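# Sim drawer task: wrist camera or head camera for comparing two grippers?

**Pak-hei Huang**

I'm comparing two end effectors in simulation on a two-armed robot before we order hardware. The task is opening drawers on a small cabinet. Each drawer has its own color and its own bar handle, and they are different sizes. The orange handle on the blue drawer is the one I start with. I have views from the body and from one gripper, and I'm not sure which I should be scoring from. 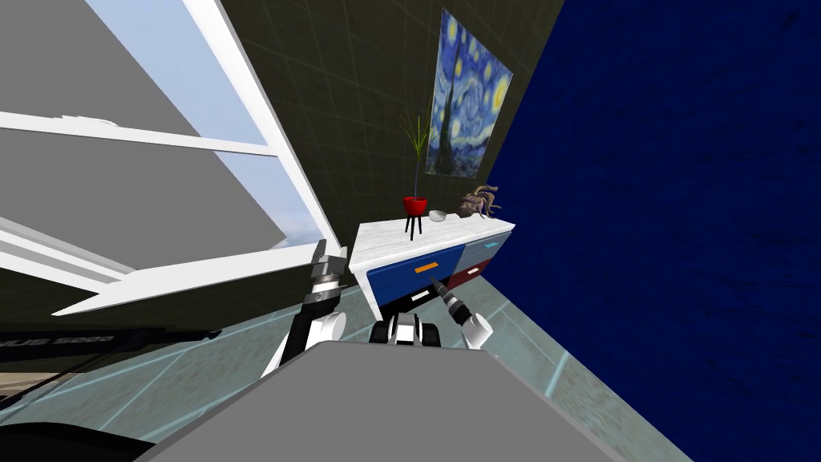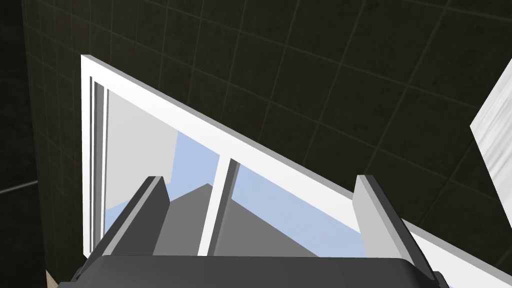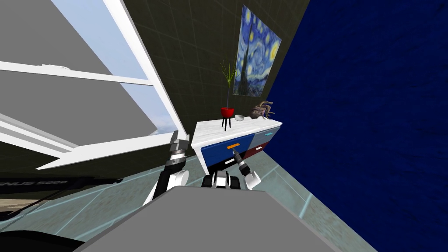 *Renders: Pak-hei Huang, Pirkine project. First and third from the body camera, second looking along a gripper.*

Gripper A is the Clorna two-finger parallel. Gripper B is the Vestance, which has the same stroke on paper but thicker fingertips. Same arm, same controller, same handle, same start pose. I run each one up to 3000 episodes with small random offsets on the base position.

What I have so far on the orange handle:

- Clorna: 736 successful pulls
- Vestance: 476 successful pulls

Both runs were stopped at the same episode count, so the numbers can be compared with each other. Success means the drawer joint passes a set opening distance before the time limit.

My trouble is that I can't tell why the Vestance is worse. From the body camera I can see both arms and the whole drawer front, but at the moment of contact the gripper is dark against a dark blue drawer and I can't see whether the fingers went around the bar or just pushed on it. The gripper camera ought to be better for this. But the gripper isn't always facing the cabinet, and then I get a lot of frames like the second one, with the window and the tiled wall between the fingers.

The body view also comes out tilted. The policy doesn't seem to mind, but it makes it slow for a person to go through the clips. Should I fix the tilt before I do any more runs, or leave it alone?

Things I already tried:

- Raising the contact friction on the fingertips. Small change for both grippers, same order.
- Slowing the last part of the approach. Helped the Clorna a little and did nothing for the Vestance.
- Swapping which gripper goes on which arm. No real difference.

I can post the controller gains if that matters.

---

**Wing-yan Sin**

Use both cameras, but for different jobs. I would not score from either one.

Scoring should come from the simulator state. You already do that with the drawer joint. Add a second value to the log: which finger bodies are in contact with which handle body on each step. Most engines will give you contact pairs. Then you can sort the failed episodes without watching them:

1. No finger ever touched the handle. This is an approach or a perception problem and says little about the gripper.
2. One finger touched the handle. Usually the fingertip landed on the front of the bar and pushed the drawer shut.
3. Both fingers touched and then lost contact. This is slip, or the arm pulled off the drawer's axis.

With thick fingertips I would expect most of your failures to be in the second group. Measure the gap between the back of the bar and the drawer front, and compare it with the thickness of the fingertip in the collision model. Don't use the visual mesh for this. We had a model where the collision shape was a plain box around the whole finger, and it was 2 mm thicker than the part we had on the bench. It could not get behind a narrow handle at all until we replaced the box with a convex hull.

If your gap is only slightly larger than the fingertip, raising friction won't help, and that agrees with what you saw.

For the cameras:

- Body camera: good for checking the approach, the other arm, and collisions with the cabinet. In your third picture the right gripper is at the orange handle while the left one points up and away, and you would never get that from the wrist.
- Gripper camera: good for the last few centimeters. Save it only when the distance from the fingers to the handle is under some limit. That gets rid of the window frames.

On the tilt, check how the camera is attached before you change anything. If it is mounted on a body link with a rotated frame, the roll could be on purpose to match the real mount. If the real robot will have the camera mounted that way, leave it. Rotate the clips after saving them if you only want them easier to watch. If you change the camera in the scene you have to retrain, and then the two numbers you have are no use.

I'd also move the light or lighten the drawer material in a copy of the scene for review. Dark gripper on dark blue is hard for anyone.

---

**Dalibor Murín**

Check your gains. A gripper with heavier fingers on the same controller will overshoot and it looks like a bad gripper. Had this with a Chiu arm last November and spent far too long on it.

Also test the other handles, not only the orange one. The result may turn around on a small one.

---

**Cheng-en Tai**

I agree with most of what Wing-yan wrote, but I'd be careful about reading too much into the same start pose.

If both grippers use the same wrist pose and the Vestance is longer from flange to fingertip, the fingertips don't start in the same place. The tool center point has to be set for each gripper. Look at the approach target in your config and see whether it is given at the wrist or at the fingertips. If it's at the wrist, one gripper is being sent too deep or too shallow every time. Slowing the approach would not fix that, and it didn't.

A quick way to check is to freeze the arm at the pre-grasp pose, load each gripper in turn, and print the distance from the midpoint of the fingertips to the center of the handle. The two values should match.

After that I would run the small white handles too, as Dalibor says. Keep the random offsets identical by fixing the seed, so both grippers see the same base positions. Then you can compare episode by episode, and you need far fewer of them.

---

**Pak-hei Huang**

Thanks. The target was set at the wrist, so the tool center point was wrong for the Vestance. I've corrected it, fixed the seed, and turned on contact logging. The camera roll is in the mount definition, so I'm leaving it and rotating the saved clips.

I haven't looked at the collision shapes yet. I'll rerun the orange handle first and then do the white ones, and post the counts for each failure group when they finish.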